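Isness Community Kitchen
Progress report to the Pappas Fund
19/03/2021

We reached 162 households this winter, and I'm so pleased to be writing that number down! The plan you funded had us at 45 by the end of December. Word got out through the schools, mostly, and the second round of sign-ups filled up before we had even printed the flyers.

The Saturday cooking course has been rewritten from scratch. Our first version leaned on recipes that took too long and used too many pans, and families told us so.
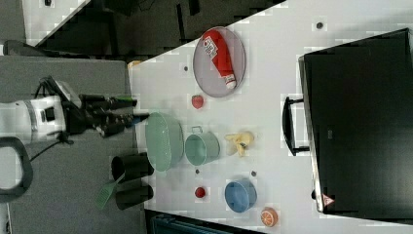

Recipe cards are the part people ask about most. We now have 29 of them, all in English and Spanish, each one short enough to stick on a fridge door. The fruit cards come first in the set: rinse, drain, eat. A colander like the pale green one on the table is on the basic equipment list, along with one small pot, and that covers nearly everything in the first month. Sebastian Ilie is testing the bean and lentil cards now (the chili is terrific).

Spending is on track. Produce from Usinari came in under budget, and we moved the $290 left over into bus fare for parents coming from the Dratard side of town. Attendance from there picked up right away. We would like to keep that going if you agree.

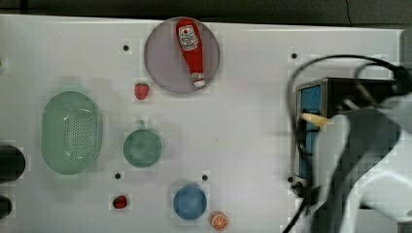 Strawberries, a colander and a bottle of ketchup on the white table.

Still to do: the freezer storage is behind schedule, as the electrician has had to rebook twice. We also owe you the family survey results, which will come with the next report.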